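Workbench gallery: fittings, buttons and a blue plate
Posted in Shop Corner, January

Hello from the white table at the Ernisano shop, where I've been sorting out what I own before the plumbing for the Cloltach (my little greenhouse watering project) gets going again. I own far too many pipe fittings. The last inventory came to 396, and that was before I opened the drawer under the window.

My one big discovery is the dinner plate. Small parts roll, felt pads collect fluff, and a plate with a rim takes care of the rolling part – I bought a stack of them at a yard sale and they all ended up in the shop. The gray felt stays underneath so nothing slides.

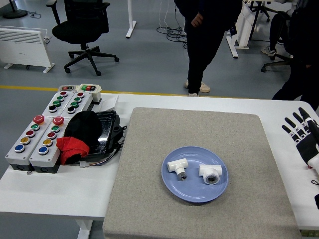
Two white plastic tees with metal threaded inserts, on the plate. The bigger one is on the right.

I like threaded inserts a lot. Plain plastic threads are fine if you put them together once and walk away, but I take everything apart every winter (and usually again in spring, when I remember what I forgot). My old Tritum fittings had plastic threads and I chewed up a good few of them before I learned to start each joint by hand.

The gray boxes with the push buttons are next on the sorting list. I'd love to get them into one drawer, grouped by button colors, with the big red emergency stops all facing the same way. The drawer is 605 mm wide, so it should work if I'm careful – we'll see! The red cloth needs a hook too.

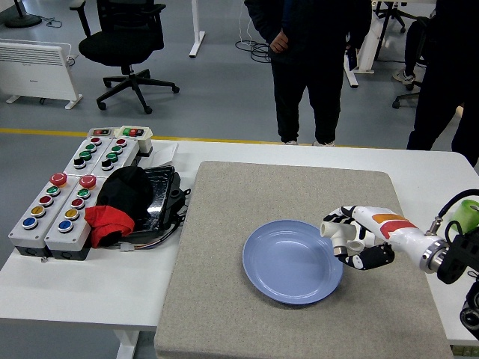
Try a plate with a slightly deeper rim, wrote Aksoy in the comments on my last gallery, and put a circle of thin felt inside it so the metal ends don't scratch the glaze. Also, 24 fittings to a plate is plenty, any more and you'll be digging for the one you want.

Good tip, and I've already cut the felt. Next time I'll do the drawer, plus the box of elbows, which has 83 pieces in it and no lid.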